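I bought the Bisena stone-look worktop mat in May, mostly out of spite. My old bench top had a burn mark, two paint rings and a gouge I kept catching my sleeve on, and every replacement I priced up was silly money for a room where I fix lamps and restring beads. The Bisena roll was 40 dollars and promised a "quiet stone finish," whatever that means, so in the basket it went (along with a tub of adhesive from Gunnlaugsson that I'll get to, because oh boy).

First thing: the color. I ordered the dark gray with veins and I was braced for something that looked like a hotel bathroom from the wrong decade. It's nicer than that! The background is a proper deep gray and the veins are thin, some pale and some leaning brown, and they wander around without repeating in an obvious way. I've stared at it plenty while waiting for glue to set and I still haven't found the spot where the pattern starts over.

Now, the reason I care so much about a dark surface is that I work with thin stuff. Wire, thread, fine cord, the little offcuts that vanish the second you look away. On my old pale bench anything silvery just disappeared. On this one, bright wire pops right out and I've stopped patting the table like I've lost my glasses. Dark wire is another story. Black beading wire on dark gray stone is hard going, and if that's your main material I'd get the cream version, or keep a sheet of white paper handy like I do.

Fitting it took me most of an afternoon. The roll comes wound tight and it wants to stay that way, so unroll it the night before and put books on the corners. I didn't. I spent the first 70 minutes chasing a curl from one end of the bench to the other and saying things I won't type here. The Gunnlaugsson adhesive grabs fast — much faster than the tub suggests — and I've got one small ridge near the front that's mine forever. If you've got the patience, do it in strips from the back.

It cuts fine with a fresh blade. With a tired blade it tears, and you get a fuzzy edge that no amount of fiddling will fix. I had enough left over to line a drawer, so I'm counting that as a win.

A few months in, it wipes clean with a damp cloth, and coffee hasn't left a mark. Superglue has. I scraped most of it off with a plastic card and there's a dull patch if you catch it in the right light, but the veins hide it pretty well. I haven't put anything hot on it and I'm not going to.
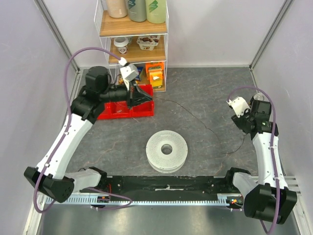

*Dark gray stone pattern with pale lavender-gray walls, and a very thin dark wire stretched across.*

I do like that wall color with it. Mine are plain white and a bit harsh next to the gray, so I'm tempted by something softer on three sides, like a little booth. It'd stop beads rolling off the back, too.

I looked at the Brolument version before buying, and it's thicker, but it only came in a speckle I couldn't live with. If they ever do veins I might be swayed.

Would I buy the Bisena again? Yep, same color, and a different glue. Four stars, with the missing one going to that curl.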